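How to report a dangerous road spot and get an answer back

Updated April. Quick version because people keep asking me at the school gate and I end up typing the same thing on my phone.

If there's a junction, crossing or bend near you that keeps catching people out, you can get it looked at. Takes an evening to do properly. Takes months to hear back, so start now.

What you need

Exact location. Not "near the gas station." Nearest house number, or the pole number if there's a streetlight. Road name both sides if the name changes halfway, like it does on Kindmont Road.
Dates and times of anything you saw yourself.
Names of neighbors willing to be contacted. Ask first.
An email address you check.

Step 1. Find out who owns the road

Most people get stuck right here. Town streets go to the town. Numbered highways go to the state. Private roads go to whoever maintains them, usually a homeowners group. In Deltdale the split runs down the middle of the Petrenko Street bridge, so a report about the wrong end gets bounced. Call the public works desk and ask which agency has that stretch. Write down the name of the person who told you.

Step 2. Keep a log

Two weeks minimum. A notebook is fine, spreadsheet is fine. One line per incident: date, time, weather, direction of travel, what happened. Near misses count. So do skid marks, knocked over signs, broken guardrail. Put "heard, did not see" if you only heard it. Don't guess speeds, it makes the rest of the log look shaky.

Same time every day if you can manage it. I did 7:30 to 8:15 in the morning before work.

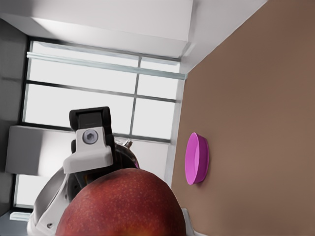 Red fruit, up close.

Step 3. Ask for the crash records

Separate request from the report itself. Goes to the police records office, in writing. Ask for reported collisions at the location for the last 3 years, with the date, time and severity of each. You don't need names and they won't give you them anyway. There may be a copy fee. Ask what it is before you say yes.

Check the list against your log. Small bumps never get reported, so yours will probly have things theirs doesn't. Say so in the letter.

Step 4. Write the letter

One page. Seriously. Order that works:

Where it is.
What is happening, with your log attached.
What the records show.
What you are asking for.

Ask for a site visit and a written reply. You can mention a stop sign or a lower limit if you like but don't hang the whole letter on it. Engineers like to pick their own fix. Bouchra Kabbaj got a mirror and fresh paint on her corner after asking for a full signal, and she'll take it.

If you collect signatures, put printed name and street next to each one. We had 100 on ours and had to go back round for the addresses. Don't skip this.

Step 5. Send it twice

Email plus paper. Email to the traffic engineer, paper to the clerk so it gets a stamp. Copy your council member. Keep the reference number somewhere you wont lose it, ours was 757 and I wrote it on the fridge calendar.

Step 6. Chase it

Four weeks with no reply, send a short follow up with the reference number in the subject line. Still nothing, sign up for public comment at the next council meeting. You get 2 minutes in Deltdale, other towns vary. Read the location, the number of incidents in your log, the date you sent the letter. Then ask when the site visit will be. Sit down.

Things that slow it down

Photos of license plates. Leave them out.
Naming a driver you think is the problem. Separate matter, call the police non emergency line.
Five neighbors sending five different letters. Send one, everyone signs.
Standing in the road to take measurements. Please don't.

If something is dangerous right now, missing stop sign, signal out, debris in the lane, skip all of this and phone it in.

Thanks to Florencio Urquijo for checking the records part. Corrections welcome, use the contact form.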